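2022-07-14 / bench notes, chores question

Mandla asked again if the Tarkura arm could do the shop tidy-up by December. My answer still no. Sorting bins ok, wiping ok on flat stuff. Anything thin or floppy is where it falls apart. Last batch at Gronesard: 100 tries at picking up a single sheet, 26 good. Lesego thinks the tips are too slick, I think its the closing angle.

So thin edges all day, by hand, two grippers, before we go near the arm again.
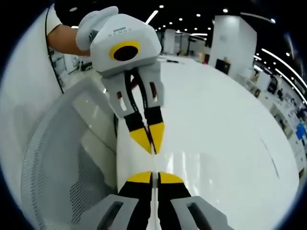
Tips to tips on the white edge, KENSE unit on top.

Hand-held is way more forgiving, you feel the edge and fix it without thinking. Arm won't. Need roughly 400 clean runs before retraining is worth the wait.

To do: ask Johannes re softer tips. Mbali has the old bag-folding logs, compare failure types. Laundry stays off the list for now, tell Mandla agian.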